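So the tablecloth stayed. I know, I know. I said in July that it was a temporary thing until the plain linen one came back from my sister-in-law's, and then the linen one did come back and I folded it up and put it in the drawer and there it has been ever since. The blue one has a giant pink heart on it and a smiley mouth and it says "Live well and love yourself" in letters you could read from across the street. It also says "Turn off worry," in smaller letters, which I usually notice when I'm doing the bills.

Anyway, this post is about fruit! I've been meaning to write it since Deolinda asked me in the comments how we get through so much of it without throwing half away, and the short version is that I used to throw half away. I had one of those deep wooden bowls, very handsome, a wedding present, and everything went in there in a heap. Whatever was at the bottom got forgotten. I once found a tangerine in there that had gone completely hollow and weighed about as much as a ping-pong ball.

What I do now is dump everything out on the table when I get home. All of it, bags off, stickers off if I have the patience. Then I sort by how soon it needs eating. Things that can go today or tomorrow get the plate, and things that can wait a bit stay on the cloth until I find them a spot. I'm not strict about it. Bernardo moves stuff around when he walks past, and he'll put a thing on the plate just because he likes the look of it.

A few notes, in no order:

- **Mangoes.** I go by the smell at the stem end and a very gentle squeeze. Color has fooled me too many times, especially with the long yellow-green kind. If it isn't ready it sits out on the counter, and I don't put it in the fridge until it is.
- **Wax apples.** Eat these first! They bruise if you look at them funny and they don't get any better with waiting. I like them cold, sliced, with a little salt. My mother-in-law does chili and sugar too.
- **Guavas.** I buy them hard and eat them hard. Bernardo wants them soft and perfumed and frankly I leave the room.
- **Longans.** In a bunch they last longer, but we always pull them off the stems on the walk home, so loose ones end up all over the place. I found one in my coat pocket last week.
- **Oranges.** They can wait. They're the most patient fruit there is. I keep the heaviest ones for juice.
- **Green tomatoes.** Yes, they go on the fruit plate, and yes, Sofia, I saw your message. I leave the stems on and keep them out of the sun, and when they turn they turn fast. If they're still green by the weekend I slice them and fry them with cornmeal.

The plate matters more than I expected, by the way. It's a white oval one with a thin dark blue line around the rim, the last of a set, and it's flat enough that you can see every single thing on it. No bottom layer! That was the whole trouble with the bowl. I've kept the bowl - it holds onions now and looks very dignified doing it.

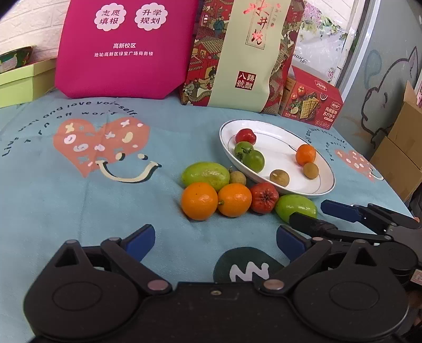
*Fruit on the plate, fruit off the plate, and the famous tablecloth.*

I shop for all this at the little market behind Grerar, mostly in the morning before 10 when the good guavas are still there. Horácio, who has the stall by the door, will pick a mango for you if you tell him what day you want to eat it, and he's been wrong maybe twice. The oranges come from wherever is cheapest, I won't pretend otherwise.

Next on my list is trying to dry some of the mango, if I can get the oven to hold a low enough temperature (it runs hot, and the lowest mark on the dial has rubbed off). If anyone has done it in a regular oven, please tell me how thick you slice it and whether you bother with parchment. Conceição says to leave the door open a crack with a wooden spoon, but she also says that about bread.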